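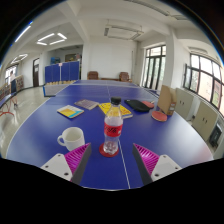 The hand-held gripper with magenta ribbed fingers at a table-tennis table in Holloway. A mug, a bottle, books and paddles are among the items on the table.

Drastenent Publishes Results of Ribbed and Flat Finger Comparison

HOLLOWAY - Drastenent, a maker of gripper parts for small robot arms, has released the results of a side-by-side test of two finger designs carried out with its Drikau hand-held gripper. The ribbed fingers picked up and set down everyday objects more reliably than the flat fingers the company has shipped until now, and will become the standard set on new Drikau units starting in February.

The test covered 2000 attempts, 1000 with each set of fingers. An attempt counted as a success if the operator closed the gripper once, lifted the object clear of the surface, moved it to a marked spot and released it without a drop or a second squeeze. Across both sets, 1598 attempts met that standard. The ribbed fingers accounted for the larger share. Full counts for each object are in the report.

Drastenent ran the work in ordinary rooms instead of at its bench. Table-tennis tables served as the work surface because they are large, level and the same height everywhere, and because the painted lines give an easy reference for setting objects down. The objects were things people leave lying around: cups and mugs, drink bottles, books and booklets, paddles, cardboard boxes. Operators could approach from any side but had to keep one hand on the tool and the other off the table.

Where the fingers differed

The two designs were closest on boxes and other flat-sided objects. The gap opened up on round ones. Ribbed fingers bend along their length as they close, so they follow the side of a cup or a bottle and touch it over a longer stretch. Flat fingers tend to meet the same object along a narrow line, and a light bottle can turn or slide forward as the grip tightens. Empty bottles were the hardest item for the flat set.

Books were difficult for both. A thin booklet lying flat gives the fingertips very little to get under, and operators often had to slide it to the table edge first, which counted as a failure under the rules. The pointed tips helped on thicker books. They made no clear difference on booklets, and Drastenent is not claiming one.

Mug handles also caused trouble. When the handle sat between the fingers, the grip was usually good but the mug was set down at a tilt. The report lists these as successes with a note, and readers who want a stricter count can take them out.

A shorter check on an arm

After the hand-held work, the same two finger sets were mounted on a bench arm for 300 further attempts. These were run by Nurkidholm, a controller supplier that also has its office in Holloway, using its own motion software and a fixed closing force. They are reported separately and are not part of the 2000.

The order of the results was the same, with the ribbed fingers ahead, but the lead was smaller. A person holding the tool makes small corrections without thinking about it, and the arm made none. Drastenent and Nurkidholm plan to repeat this part with force feedback switched on before drawing anything further from it.

Wear was checked at the end of each day. Two ribbed inserts were replaced after small splits appeared near the base, both on the same finger. The mounting plates have not changed and use the existing screw pattern, so current owners can change fingers with the hex key that came with the unit. The camera mount stays where it is, but the camera should be calibrated again after the swap.

Availability

Ribbed fingers will be sold as a pair for existing Drikau grippers and included with new ones. Flat fingers remain on the price list for customers who handle mostly boxes and trays. Orders already placed for flat sets will ship as placed unless the customer asks for a change.

The report, the object list and the scoring sheet can be requested from the Drastenent sales desk. Labs and schools that want to run the same test with their own grippers may copy the scoring sheet freely. The Holloway showroom will have both finger sets out for visitors to try on Saturday, beginning at 10 a.m.

About Drastenent

Drastenent designs and sells fingers, mounting plates and hand-held grippers for research and light assembly work. The company is based in Holloway.

Media contact: Drastenent press office, Holloway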